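Vasanthi Krishnan
January 16, 2018

Thread on the bimanual handheld data work, now that the first round of numbers is stable. Mostly method, one result.

Setup: two handheld grippers, one per hand, each with its own camera. The operator does the task directly. No arm is present during collection. The policy is trained on the recordings and run later on a two-arm cell.

We collected 947 demonstrations over 24 household objects. Plates, bowls, trays, lids. Task: lift the object off the table, tilt it, pass it from one gripper to the other, set it down.

Plates are the hard class. A parallel grip on a thin flat edge is easy. A thick rounded rim is worse, because the two fingers meet surfaces with different curvature and the contact drifts as the plate tilts. 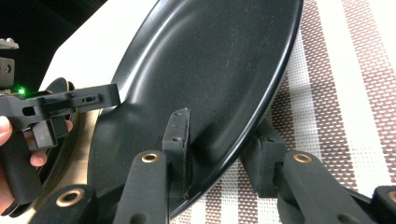 The second problem is occlusion. Once a large plate is tilted toward the camera it covers most of the table, and often part of the other gripper. The policy has to plan the handover from a partial view of its partner.

Method change: the baseline took one camera view per arm and predicted that arm's motion alone. The new version shares features between both views and predicts the relative pose of the two grippers as an auxiliary target. Same data, same training budget.

Result on the held-out objects (6 of the 24, never seen in training): failed handovers dropped by 44 percent relative to the baseline. Nearly all of the gain is on plates and trays. Bowls barely moved.

The auxiliary target matters more than the shared features. Sharing features without it gave a small gain that did not hold up across seeds.

Dark glossy objects remain a weak spot. Highlights move with the camera and the tracker sometimes locks onto them. Kumaresan Ramasamy is testing a masking step for this. No numbers yet.

Known limits: one table height, one finger design, two operators. I would not read the result as general until at least the finger design has been varied.

The dataset goes out under the name Cendby in February, with calibration files and the split lists. Training code follows once the config files are cleaned up.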